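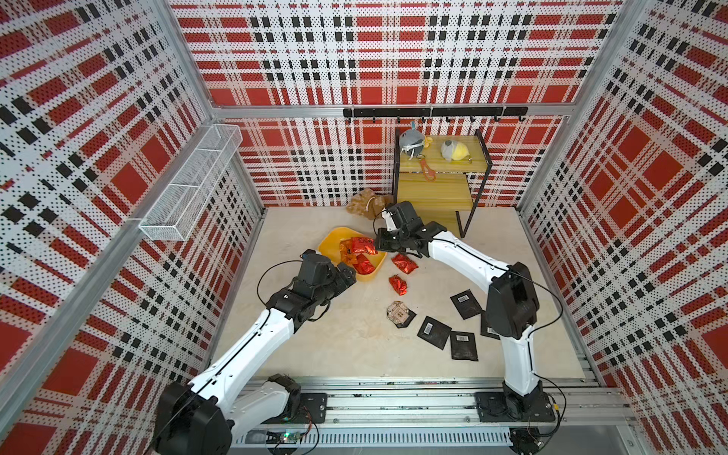
Figure 2. Red, white and black plaid printed on perforated metal panels. The small holes give the red squares a speckled look.

4.2 What people mean when they say "plaid"

I went into this part of the study thinking pattern names would be the easy bit. They weren't! Once we got past stripes and dots, the people we interviewed in Trikstead started disagreeing with each other, and sometimes with themselves, and plaid was where the wheels really came off.

A bit of background first. We mailed 500 survey booklets and got 70 back in a shape we could use (a few more arrived with coffee on them, or with every single box ticked). Each booklet had a set of printed swatches, and we asked people to write the word they'd use for each one if they were talking to a friend in a store. Then Thaís Barbosa and I sat down with a smaller group and let them talk for as long as they liked, which in one case was most of a February afternoon.

Older respondents tended to say "tartan" only if they thought the cloth came from somewhere in particular. For everybody else it was plaid, or check, or "lumberjack," or — my favorite — "thermos." I wrote that last one off as a joke until it came up again with a woman who had never met the first person. She meant the old picnic kind, and she was quite firm that a thermos pattern has to have red in it. Red, white and black together, as in Figure 2, is the sort of mix that pulled in the widest spread of names.

Material mattered more than I'd guessed. Lies Schouten had warned me about this back when I was still drafting the booklet, and I should have listened. People who happily called a shirt plaid would hesitate when the same pattern was on a tin or a wall. "It's plaid-colored," one man told me, and then he laughed at himself, but he didn't take it back. I've come to think he was onto something. For him the word was tied up with weaving, with threads crossing over each other, and a printed surface was borrowing the look.

We tried sorting the answers using the scheme in Sandberg, the one that splits pattern words by line width and color count, and it handled the checks fine. It didn't cope with "lumberjack" at all. In the end we coded by hand, with Thaís and me working separately and then arguing over the leftovers. Most of those arguments were about gingham, and I lost nearly all of them.

One caution before the next section. Our group from Cendunia was small and came mostly through a single quilting circle, so their answers lean heavily toward fabric words. I've kept them in the totals but marked them with a dagger in Table 2, and I wouldn't build anything on that column alone.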